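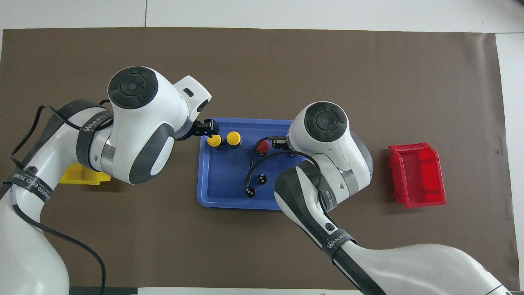 Nellby recalls camping stove hose over loose fitting

Outdoor cooking firm Nellby is recalling over 2,000 gas hoses sold with its Akia two-burner camping stove after finding that the nut at the cylinder end can work loose in use.

The hose is 90 cm long, black, and has a brass fitting at each end. It was supplied in the box with the stove and was also sold separately as a spare. Only hoses with the letter K stamped on the flat of the cylinder nut are affected. The stove itself, the burners and the regulator are not part of the recall.

Nellby said the fault came to light during a routine check at its warehouse in Estska, when 2 hoses from the same delivery failed a leak test. Both had been tightened to the setting given in the instructions. The company then stopped sales of the hose and asked its supplier, Manalastas, to go back over its records. Manalastas traced the problem to a batch of nuts with a thread cut slightly too shallow.

There have been no reports of fire or injury. Two customers had written to the company earlier in the season about a smell of gas near the cylinder, and both have been sent new hoses.

Owners are asked to turn off the gas at the cylinder, let the stove cool and take the hose off before looking for the stamp. The letter is small and may be hidden by dirt or grease, so the nut should be wiped clean first. Anyone who finds a K should stop using the hose straight away. Tape or sealing paste should not be used on the thread, and the nut should not be forced tighter with a longer spanner.

Replacement hoses are free and can be ordered through the recall page on the Nellby website or collected from any shop that stocks the Akia. No receipt is needed. Owners who order by post will be sent a prepaid envelope for the old hose — it should go back without the cylinder or any gas cartridge attached. Those who would prefer their money back can claim the price of the hose, but not of the stove.

The new hose has a longer nut with a knurled grip and can be tightened by hand. It fits the same cylinders as the old one, and stoves bought from now on will come with it as standard. Shops have been told to take boxed stoves with the old hose off the shelf until the part has been swapped.

Nellby expects to have enough replacements for all affected customers by the end of May. The recall page will stay open after that for anyone who finds an old hose later on, including people who bought their stove second-hand.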